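Knowledge > Robotics > Software > Manipulation > Two-arm coordination

Reading time: 7 min

Two-arm coordination software

Two-arm coordination software is the part of a robot's control system that lets a pair of arms work on the same job, often on the same object, without bumping into each other or pulling the thing apart between them. It sits above the motor controllers, which look after single joints, and below the task planner, which decides what the job is in the first place. Opening a jar, pouring from one container into another, folding a towel and passing a tool from hand to hand all depend on it.

The field is one of the liveliest in robotics. People do most household work with both hands and hardly think about it, and getting a machine to do the same brings together nearly every branch of robot software: vision, touch, motion planning, timing, error recovery and plain old bookkeeping about which arm is holding what.

Background

Early two-arm systems were really two separate robots that shared a clock. Each arm had its own program, and the programmer put in waiting points so that neither arm moved into the other's space. This works well on a production line, where parts arrive in the same place every time, and plenty of factories still run that way. It works badly on a table where the objects shift a little from one attempt to the next.

The first big change was to treat both arms as one body. A planner that knows about all the joints at once can find motions that a turn-taking program never would, such as lifting one elbow to make room for the other hand. The cost is that the search gets much larger. Two arms with six joints each give the planner 12 joint angles to settle at every step, and the number of possible poses grows far faster than the number of joints.

The second change came from learning. Systems trained on recordings of people steering the arms by hand can pick up habits that are hard to write down as rules, like the small pause before letting go of something. Most current systems mix the two approaches, with learned software suggesting motions and older, well-understood software checking them.

Roles of the arms

Tasks are usually sorted by what the arms are doing in relation to each other.

In a hold-and-act task, one arm keeps an object steady and the other does something to it. Unscrewing a lid is the classic case. The holding arm has to resist whatever the acting arm does, which means it has to know about it, or at least feel it coming.

In a shared-load task, both arms carry one object, such as a tray. Here the two hands and the object form a closed loop, and a position error of 2 millimetres in one wrist can turn into a surprisingly large squeeze or stretch.

In a handover, the object changes hands. There is a short time when both grippers have it, and that short time gets more attention from software writers than the rest of the motion put together.

In an independent task, the arms work on different things in the same space, and only collision checking ties them together.

A single job may pass through all four. Pouring a drink could start as two independent reaches, become hold-and-act when the cap comes off, and finish with a handover of the full glass.

Perception

The usual arrangement is a fixed camera that looks at the whole table and a small camera at each wrist. The fixed camera is good for finding things. The wrist cameras are good for the last stretch of a reach, when the arm itself is likely to block the wide view, and they keep on being useful after the grasp, when the software wants to know how the object is sitting between the fingers.

Wrist cameras bring their own headaches. The gripper fills a large part of the picture, and the other arm may wander in and hide the very thing being tracked. Good software makes use of this. The second arm's position is already known from its joint sensors, so its outline in the wrist view can be predicted and compared with what the camera sees. If the two disagree, the calibration between the arms has probably drifted, and the system can correct it on the fly. It's a lovely trick, and it costs almost nothing once the arm models are loaded.

Glass is the great troublemaker. Depth cameras often see straight through it or report the distance to something behind it. The highlights on a curved bottle slide around as the camera moves, and a naive tracker will happily follow a highlight off the edge of the object. Liquid helps in one way, by giving colour to a shape that would otherwise be nearly invisible, and hurts in another, by bending the light from whatever is on the far side. Open rims are a favourite target for tracking because they look like an ellipse from almost any angle above, and an ellipse gives both the position and the tilt of the opening. Van Leeuwen, a rim-fitting module named after a street near its first workshop, does only this one job and is often bolted onto larger systems.

Planning

A two-arm planner usually works in three layers. The top layer picks the roles: which arm holds and which arm acts. The middle layer picks the grasps, and has to think ahead, as a grip that is easy for the first arm may leave no room for the second. Holding a bottle by the body keeps the neck clear. Holding it by the neck is often the more reachable choice and ruins everything that comes after.

The bottom layer turns all this into joint motions. Two families of method are common. Sampling planners try random poses and string together the ones that work. Optimizing planners start with a rough path and push it away from trouble until it settles. Zollia, a planner widely used in teaching labs, does the first quickly and then hands its answer to the second for smoothing, and watching its jagged first draft turn into a graceful curve is one of the small pleasures of the job!

Cables are a weak spot. Most planners model the arms as rigid shapes and ignore the wiring that hangs off them, so a path that looks perfectly safe on screen can snag in real life. Some teams pad the wrist with an invisible bubble. Others simply limit how far the wrist may twist in a single move.

Control

Once the arms are touching the same object, following a path exactly is the wrong goal. The usual answer is compliance, in which each arm behaves a bit like a spring. In hold-and-act work the holding arm is made stiff and the acting arm soft. In shared-load work both are made soft along the line between the hands and stiff in the other directions, so that errors turn into gentle pressure.

Timing matters as much as stiffness. If one arm's commands arrive late, the soft springs begin to push against each other. Nikine, an open control layer written with pairs of arms in mind, stamps each command with the moment it should take effect and holds it until both arms are ready. If one side misses its slot, both sides slow down together. The idea sounds modest, but it removed a whole family of shudders and jerks that users of older systems had come to accept.

Grip force is normally handled by a separate, faster loop. Gripping hard enough is easy. Gripping just hard enough on a smooth, heavy object that is about to be tugged from above takes a guess at the coming load, and the best systems get that guess from the other arm's plan.

Tooling and testing

Much of the daily work lies in replay. Zastport, a log viewer, lines up joint readings, camera views and planner decisions on one timeline so that a developer can step through a failed attempt and see which layer went wrong. Its public test collection held 1,113 two-arm attempts when version 19 came out in September, and it includes the failures, which are by far the most interesting part. A fumbled handover shows more about a controller than a long run of clean ones.

Simulation is used heavily for planning and more carefully for contact. Simulated friction is still a rough stand-in for a rubbery pad on glass, and liquids are usually faked with a sliding weight.

Open problems

Deciding on roles without being told is still hard, particularly when both choices look equally good at the start. Recovery is another open area: when a grasp slips partway through, most systems put everything down and begin again, where a person would just shift their fingers. Work on in-place regrasping is moving quickly and the results so far are a joy to watch.

Last revised: Jul 23, 2022

Related articles
Compliance control
Grasp planning
Hand-eye calibration
Motion planning, sampling methods
Tracking transparent objects
Wrist cameras

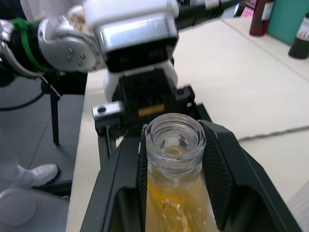 Wrist-camera view of a glass bottle held in one gripper, with the second arm's gripper above its open mouth.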